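Handheld gripper build, week three. Putting all of this in one thread so I stop answering the same questions in replies. 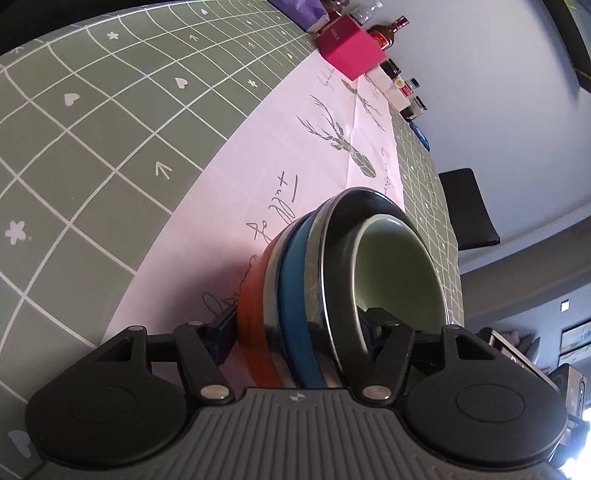
The goal is a gripper I can hold in my hand, do ordinary kitchen and table jobs with, and record while I do them. Later an arm gets the same jaws and learns from the recordings. I work on it at home most evenings and at the shared shop on Brultau on Thursday nights. Bowls are this week's job. A nested stack is harder than a single bowl, and with the jaws pressed in on the sides the orange one, the blue one and the steel one all have to come along together. The steel one has a rolled rim and a shiny curved wall, so it is also my worst case for the camera.

Parts first. The body is printed in dark grey. The ribs are on purpose. My first body was smooth and it flexed when I squeezed hard. The ribbed one doesn't, and it used less filament than making the walls thicker.

Printing it takes 21 hours on my machine at home. The bigger printer at the shop is faster but there is usually a line for it, so I start the body before bed and leave for work the next morning with it still going.

The fingers are black linkages with rivets at the pivots. I used screws and lock nuts in the first version. They backed out after a couple of evenings and the jaws went sloppy. Rivets can't be adjusted but they stay put.

If you copy the rivets, put a thin washer between the links before you set them. I skipped it on one side and had to drill the rivet out and do it over. Setting one too tight is the same problem. The link should swing under its own weight.

Amado Saludo runs the metal bench at the shop and let me use his rivet press. He also pointed out that my hole spacing was off between left and right by enough to make one jaw arrive first. He was right. I measured it at home and fixed it in the drawing.

Jaw tips are plain rectangles. I tried curved ones for cups and they were good at cups and bad at everything else. Flat tips with a bit of give cover more objects. Right now I have two sets, and the softer set is on for bowls.

What I measured on the bench this week: the jaws start to slip on bare steel when the load goes past 40 ounces. On painted or plastic surfaces I ran out of weights before it slipped. So steel sets the limit for now.

Bowl results. 27 lifts at the table, and 20 of them were good from start to finish. I call a lift good if the stack goes up, moves over and comes down without the bowls shifting against each other.

Most of the bad ones had the same cause. I grabbed too high, the jaws closed on the top bowl and the lower ones stayed behind or hung at an angle. Grabbing lower fixes it but then the tips drag on the tablecloth on the way in.

I thought about taking the tablecloth off and decided to leave it on. It's a grid pattern with hearts and little arrows, and there's a pink runner with deer drawn on it across the top. If the recordings only work on a bare bench, they aren't much use to me. People's tables have things on them.

Same for the bottles and boxes at the far end. They stay where they are. I move the bowls between sets and leave the rest alone.

Camera notes. Exposure is locked. On auto it kept changing every time the steel bowl turned toward a light, and the whole clip got dark for a second. Locked and slightly dim is better. I can brighten a clip later but I can't get back a blown-out rim.

Focus is fixed too, set for the distance to the jaw tips. The far end of the table goes a bit soft. Fine for what I need.

Software is the weak part. Cherry Mae Panganiban wrote the script that lines up the video with the jaw opening, and it works as long as both start at the same time. I keep forgetting to start one of them. She is adding a single start command so I can't.

I name every session so I can find it again. The naming is just street names from where I grew up. Bramunlow was cups, Wostard was spoons and small lids, Yordanov is bowls. Spoons were the worst by a lot. Flat tips can't get under a spoon on cloth.

Somebody asked about cost. Most of it was the camera. Filament, rivets and washers were small change, and the link stock came out of the offcut bin at the shop. I haven't added it all up and I'm not going to until it's finished.

Somebody else asked why hand-held first and no arm. I don't have an arm yet. Also my wrist is a lot quicker to set up than an arm would be, and I find the mechanical problems sooner this way.

Still to do – a stop so the jaws can't open past the end of their travel, a better cable exit at the back, and a third set of tips with a small lip at the bottom for getting under rims.

The lip tips are on the printer now. If they come out clean I'll run the bowl stack again with those and post the numbers next to this week's.

Files go up once the left-right spacing fix has been printed and checked. The drawing I have online still has the old holes, so don't print from that one.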